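Findo Refurbishment Grant: Second Progress Report

Submitted August 30, 2026
For: the Clandlow Fund, small grants desk
Site: Zarkbridge

Where we stand

The plan you paid for says that old office computers can be turned into good home computers for families in Zarkbridge, cheaply and in bulk. I still think the first half of that sentence is true. I am less sure about "cheaply," and "in bulk" is looking weak. You asked for plain reporting, so this report spends more time on the weak parts than the first one did.

We have taken in 211 desktop machines since the grant began. The application talked about a steady flow of donations. What we got was one very large load from Pangilinan, when they cleared an office, and then small drop-offs. A chart of intake would look like a cliff. Please do not read the total as a monthly rate, and please do not let anyone put it in a newsletter as one.

Intake and sorting

Sorting takes longer than repair. The first report claimed the opposite, and that claim came from the pilot, when we had a small pile of machines that were nearly all the same model. The current pile is mixed. Some arrive with drives, some without. Power cords come in a separate box or not at all. Donors say "all working when unplugged," and we have stopped writing that down.

We also changed how we log machines. The old form had a single box for condition, and people filled it in with words like "fine" or "slow." The new form asks whether it powers on, whether it reaches the setup screen, and whether memory and storage are present. It is duller to fill in and far more useful. I would not claim it has sped anything up yet.

Bench work

Each machine that passes sorting gets opened, cleaned, checked for missing parts, and built back up from stock. Memory is the part we run out of. Processors are next, and they are awkward, as the spares on the shelf often do not suit the boards on the bench. Several towers are waiting on one or both.

The application priced parts per machine using a single average. I would retire that number. A tower that needs only a drive costs almost nothing to finish. A tower that needs memory, a processor and a drive costs more than a used machine from a local seller, before anyone's time is counted. Averaging the two hides the fact that some of these should be stripped for parts on day one.
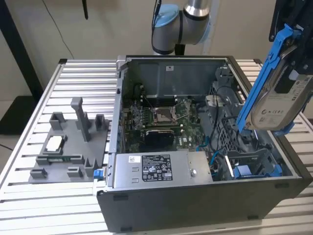 Money

We have spent $1820 on parts so far, mostly memory and drives. That is within the budget line, but I would not take much comfort from it. Spending is low partly because we have held off on the harder machines. If we finish them all as planned, the line will be overspent. If we scrap the worst of them, it will not. The second choice is the right one, and I am asking for your approval below.

Nothing has been spent from the outreach line. The flyers were designed and then parked, as it made no sense to invite families to apply for computers that were still in pieces.

Families and follow-up

So far 16 households have been given a computer. We called each of them afterward. Most said they were pleased, and I would treat that with care. People who have just been handed a free computer tend to tell the giver that it is great. The more useful question was "what did you do on it yesterday?" and a good share of the answers were vague.

Two machines came back. One had a failed drive, which we replaced. The other worked perfectly well on our bench. The household had no home internet, and a desktop without it was of little use to them. Our application form did not ask about internet service. It does now.

This matters for the larger claim in the grant, that a home computer leads to better school results. We have no evidence for it either way, and a project this size will not produce any. I would like to drop that goal from the final report and replace it with something we can measure, such as whether the computer is still set up and in use after six months.

What we are asking for

1. Approval to scrap for parts any machine that is missing both memory and processor.
2. Permission to move the unused outreach money to parts and to a small fund for first-month internet costs.
3. Agreement to drop the school results goal.
4. A later date for the handover target. The original date assumed the pilot's pace, and we are not close to it.

If the answer to the first item is no, the fourth will need a much longer extension, and we would have to come back to you for more parts money as well.

Next report

The next report will list machines by what they were missing on arrival, with the cost to finish each one. The intake log is already set up to produce it, apart from the earliest entries on the old form, which will have to be checked by hand against the shelf.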